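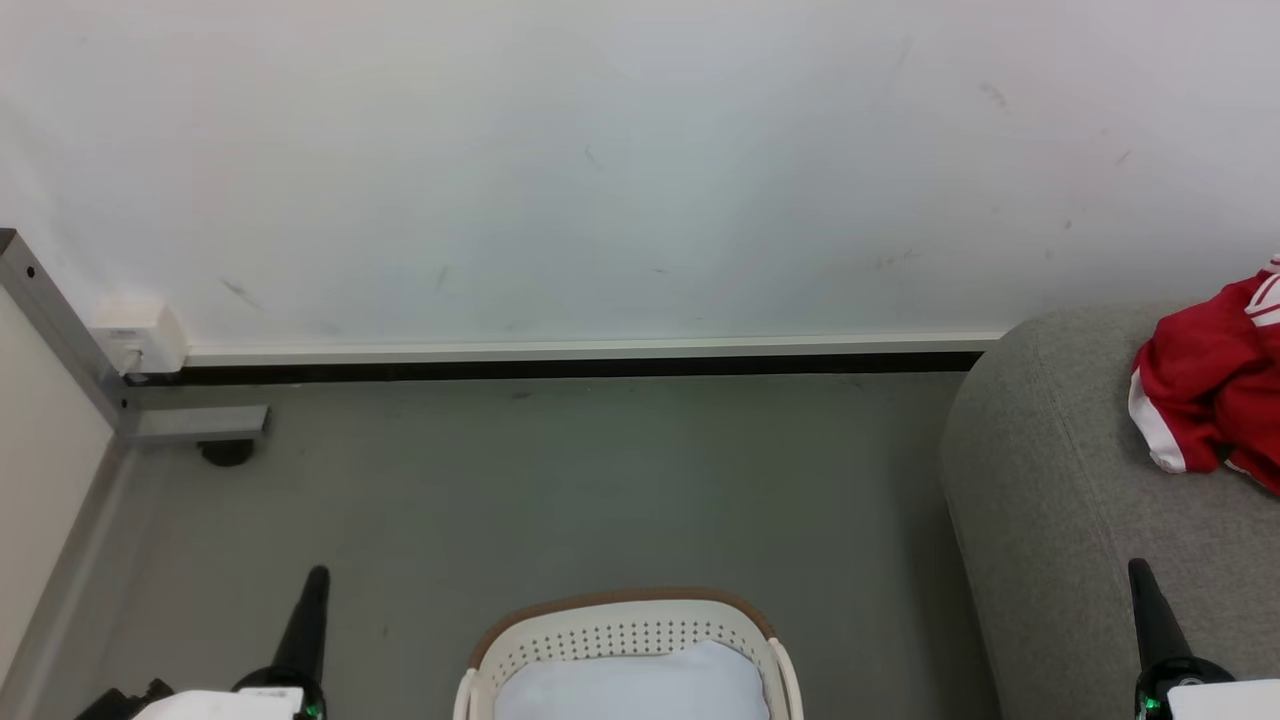 By Mareike Wunderlich
02/09/2025

Iron tablets every other day may work as well as a daily dose

Women who are told they are low in iron usually go home with a box of tablets and the advice to take one every morning, or sometimes two or three a day. A growing number of doctors now tell their patients to skip a day in between. A small trial at the Lerier clinic is one of the latest to look at whether that makes sense.

The trial took in 400 women between the ages of 18 and 45. All of them had low iron stores, and none of them was pregnant. Half took one tablet every day. The other half took the same tablet every second day. Both groups kept going for 16 weeks and had their blood tested at the start, in the middle and at the end.

By the final test, iron stores had risen in both groups, and the gap between them was too small to count as a real difference. The women on the every-other-day plan had swallowed half as many tablets to get there.

The explanation lies in a hormone called hepcidin, which is made in the liver. When a large dose of iron arrives in the gut, the liver releases more hepcidin, and the hormone slows down how much iron gets into the blood. The level stays raised for a day or so. A second tablet taken during that time is absorbed less well than the first, and a good part of it passes straight through.

Iron that stays in the gut can also cause trouble. Constipation, nausea and stomach cramps are the most common reasons women stop taking their tablets, often without telling their doctor. At Lerier, 14 women in the daily group dropped out over side effects, compared with 2 in the other group.

The trial has its limits. The women knew which plan they were on, and that can change how people report an upset stomach. Those with severe anemia were left out, so the results say little about them. Someone whose hemoglobin is very low may need iron faster than tablets can supply it, and in that case doctors may give it through a vein.

There is also the matter of remembering. Several women said a daily tablet was easier to keep track of, and a few lost count of which day they were on. The clinic's nurses suggested marking the days on the box or tying the tablet to fixed dates on a calendar.

How the tablet is taken matters too. Iron is absorbed best on an empty stomach, with water. Coffee and tea get in the way, and so do milk and calcium supplements. Leaving an hour or two between them and the tablet is usually enough. People who can't stand iron on an empty stomach can take it with a small meal and accept that a little less will get through.

Food alone rarely fixes a real shortage, though it helps keep levels up afterward. Red meat, lentils, beans, dark leafy greens and fortified cereals all contain iron. The kind found in meat is easier for the body to use. Peppers, oranges or anything else high in vitamin C will help with the kind found in plants.
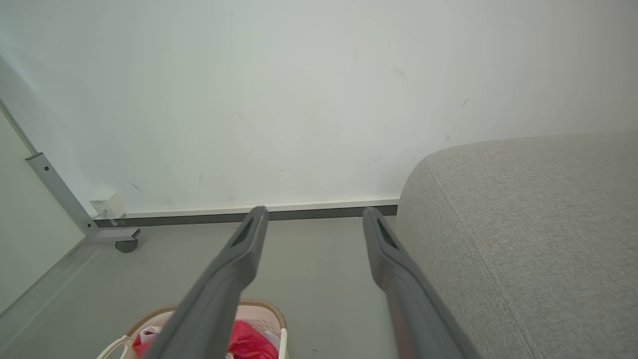
How long does it take to feel less tired after starting iron?

Most people who are short of iron notice a change within a few weeks, but refilling the body's stores takes longer, often three months or more. Doctors usually advise staying on the tablets for a while after the blood count is back to normal, and having another test before stopping.

Anyone thinking of changing their dose should first ask the doctor who prescribed it. Low iron can be a sign of something else, such as heavy periods, celiac disease or slow bleeding in the gut, and tablets will not treat the cause. Men and women past menopause in particular should have it looked into.

The Lerier team plans to follow the same women through January to see whose iron levels hold up once the tablets are finished.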